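Charge the Zulto foot file fully before first use. The light turns solid when it's ready.

## Using the file

1. Wash your feet and dry them well.
2. Fit the Pletance roller and turn it until it clicks. 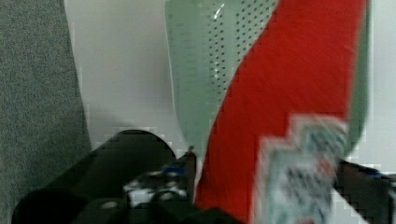

3. Start on the low speed. Move the roller over hard skin for 5 seconds at a time.

**Caution:** Don't use on broken or sunburnt skin.

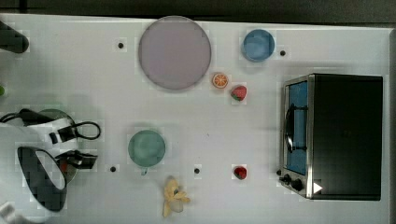 Stop if the skin feels hot or sore. Leave the area alone until the colour settles.

4. Wipe off the dust and apply a thin layer of Dallitz foot cream.
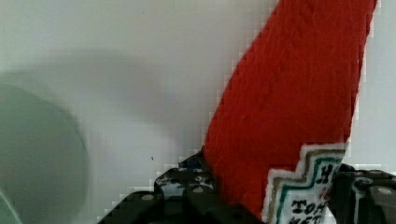
## Cleaning

1. Switch off and remove the roller.
2. Rinse the roller under the tap. Keep the handle away from water.

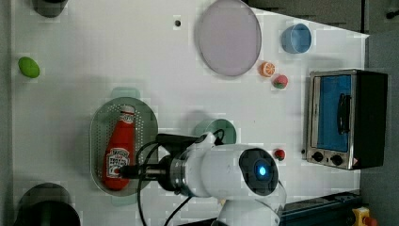

Let it air dry overnight. Replace the roller every 6 months.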